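Shirt-folding arm takes shape at Landale shared workshop

LANDALE, July 2025 — Members of the Brillport shared workshop are building a tabletop robot station intended to fold T-shirts, using a single arm and two cameras. The project is called Clisto. It occupies one bench at the back of the building and is being paid for by its builders out of pocket.

The station has a fixed camera that views the bench and a second, smaller one carried at the wrist of the arm. The fixed camera supplies the position of the garment. The wrist camera is meant to take over for the last part of the approach, when the arm itself blocks the wider view.

The wrist camera is the less settled of the two. Its lens has a fixed focus, set by hand with a threaded ring and locked with a drop of glue, and at close range it returns tone and little else. The control program is being written to work from that. It looks for a change in brightness between one side of the image and the other, fits a line to it, and passes the angle of the line to the motion code. Texture is ignored.
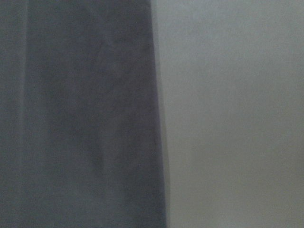
Wrist camera view at very close range, with a soft edge between a dark surface and a pale one.

Shadow is the main source of error so far. A shadow running next to an edge can widen the transition enough to shift the fitted line, and the current version of the program makes no attempt to separate the two. A revision now being tested compares the gradient on both sides of the line and discards fits in which one side fades much more slowly than the other. According to the project log, the revision has been run against 1,000 stored wrist images, and the remaining failures are mostly those in which the surface is close enough to fill most of the view.

The bench side of the build is further along. The work surface is covered in kraft paper and marked off with blue masking tape, and the arm's mounting pedestal is bolted at one edge. The tape gives the builders a reference for laying out a garment by hand before a run. The paper is replaced when it tears, and the tape is put down again each time from a set of measurements kept with the log.
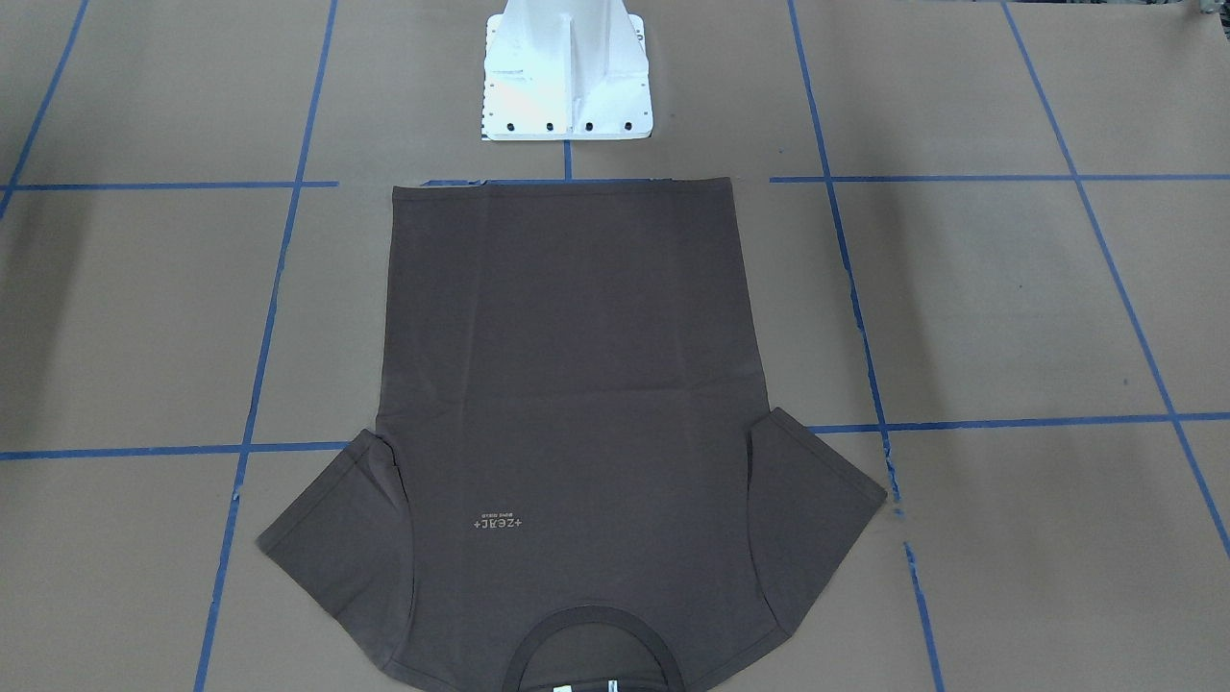
A dark short-sleeved T-shirt laid flat on the taped work surface, hem toward the white pedestal.

Garments are placed with the hem nearest the pedestal. The planned sequence brings each sleeve in over the body, then folds the body in half from the hem. Creases left from storage are a known problem for the fixed camera, which can read a strong one as the border of the cloth. The log lists run 40 as the last to use the old border detection and run 41 as the first with the new one.

Motion code for the arm was adapted from Quintela, an earlier pick-and-place project at the same workshop. Its speed limits have been kept. The grasp routine has been rewritten, as the original was written for rigid parts and closed at a fixed height above the bench.

The builders plan to publish the wiring diagram and the bench measurements after the sleeve folds are working. Long-sleeved garments are not in the present plan.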